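Cutico kitchen rehearsal software, reviewed after a spring and summer at Billero

I run the daytime kitchen at Billero, which is a workplace canteen with a catering side that has a habit of growing whenever my back is turned. I am a cook by trade and I would like that understood before anybody writes in to correct my terminology! When the company decided we were to have an Ollora, the two-armed robot that is meant to take on fetching, putting away and the late shelf checks, I was handed the job of learning Cutico as well. Cutico is the program you rehearse the robot in. You pick a kitchen, you put a copy of your Ollora in it, and you teach and test the jobs on screen before a real arm goes near a real fridge.

We have had it since March, I have been through all 50 pages of the manual (twice, the second time with a highlighter), and as I couldn't find a single review written by someone who works in a kitchen, I thought I had better do one myself.

Setting up took me an afternoon and a good deal of tea. The program comes with a set of ready-made kitchens, all of them rather more colourful than anything I have worked in, and you can change the finishes, swap the units about and choose where the robot stands. I spent far too long on the wall finishes and have no regrets. There is an editor for drawing up your own room too, though it is fiddly, and I still haven't got our walk-in cold room the right shape. The door to it is in a sort of alcove and Cutico does not seem to believe in alcoves.

The view I use most is the one from the robot itself, looking down over its own chest with the arms coming up on either side. It made me feel slightly seasick on the first morning. After a week I wouldn't have swapped it, as you get a proper feeling for how little room there is between a gripper and whatever is next to it.
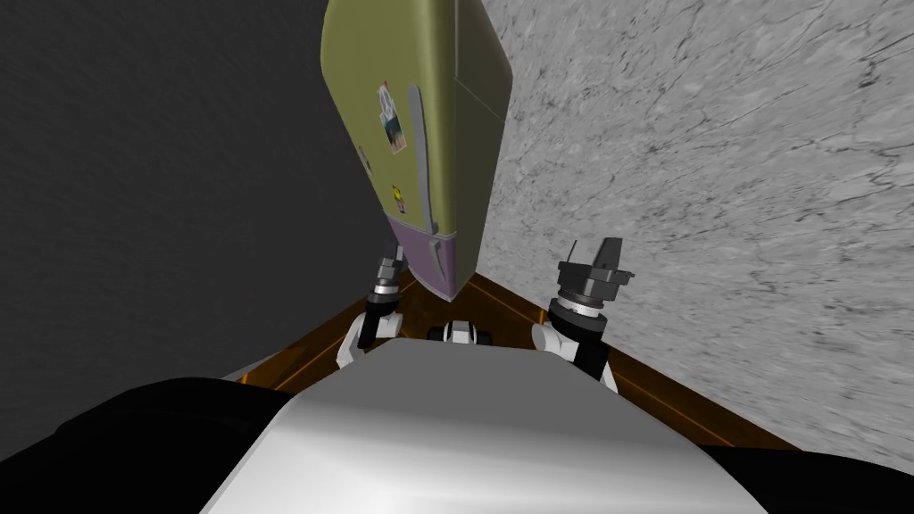 Fridges are where we began, and fridges are where I'd tell anyone to begin. So much of a kitchen assistant's day goes on them. You open the door, you look, you move the thing in front of the thing you want, you shut the door with your hip because your hands are full, and you do it again before you've sat down. I had never thought of it as a skill until I tried to break it into steps for a machine. Where does it stand? Which arm does the handle, and what is the other one supposed to be doing in the meantime? How far does the door swing, and is there a colleague with a tray of custard on the far side of it?

That last question is the one I'd like Cutico to take more seriously. You can add people to the room, but they are stiff, polite sorts who stay where you put them, and my team are nothing like that. Our friends over at Gallegos, who run the same software at their site, have got round it by having a person walk through the real kitchen at each stage and shout out where they'd naturally be. We have borrowed the idea. It takes longer and it is noisy, but it has changed our plans more than any of the reports the program prints out.

Now to the people, which is really what I sat down to write about. There was worry here when the Ollora was announced, and I shared it. We were told that hours would stay as they were and that the robot would have the evening putting-away and the early fridge round, the one at 5 in the morning that has been a misery for as long as I've worked here. So far that has been kept to, and I would be telling fibs if I said I missed setting an alarm for it. What has crept in is a different sort of work. My kitchen assistants now spend part of the week at a desk with Cutico, trying a job out, stopping it, nudging an elbow, trying it again. Two of them love it and are better at it than I shall ever be. Another tried it for a month and asked to go back to the prep bench, which we agreed to straight away, and I think any manager buying this should be ready to do the same. Sitting at a screen is tiring in quite another way, and it isn't what everybody came into catering for.

It has also made us talk about how we do things. We had an argument in July, good-humoured on the whole, over which way round the dairy shelves ought to go, and it came out that the late shift and the early shift had been quietly undoing each other's work for years. The robot didn't settle it. Having to write it down for the robot did, more or less, and there's a laminated sheet up now that both shifts have signed. 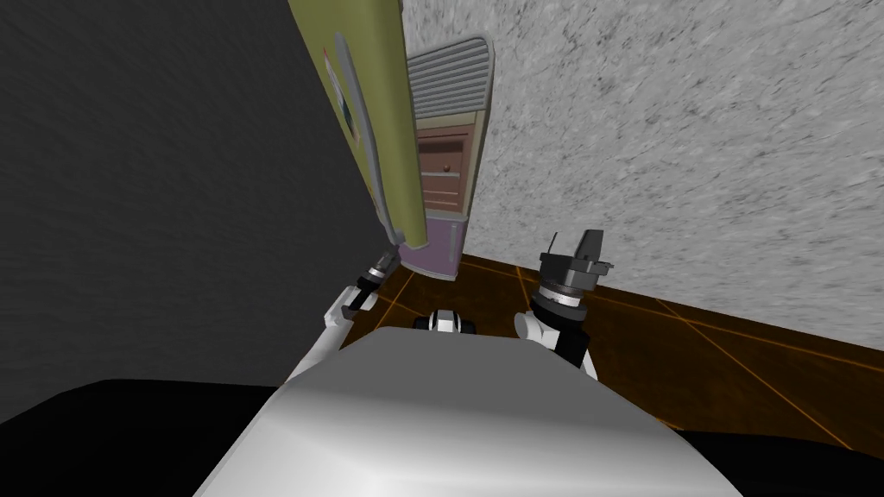 Rehearsing at the fridge corner in one of Cutico's kitchens, with the left gripper near the handle and the right one empty.

A few grumbles, so you know I'm not on commission. The camera is slow to swing round, and if you ask for the robot's view and a side view together, the older of our two computers sulks. The undo button goes back one step and no further, which is maddening when you have spent your lunch break adjusting a wrist. Help by email is friendly but they do assume you know what a joint limit is (I do now, ask me anything). And I would dearly love to be able to leave notes on a job for the next shift, in the program, where they'd be seen. We use sticky notes on the monitor.

Price: we pay £714 a year for one workplace, with as many people signed in as you like. For a small café I'd call that steep. For a kitchen that already has an Ollora on order I'd say pay it, and put some paid hours aside for your staff to learn it properly, during the day and away from service. Ours were given that time only after we asked, and the difference in mood was plain to see.

I'm giving it four stars out of five. The cold room alcove would get it the other one, if anyone from Cutico is reading.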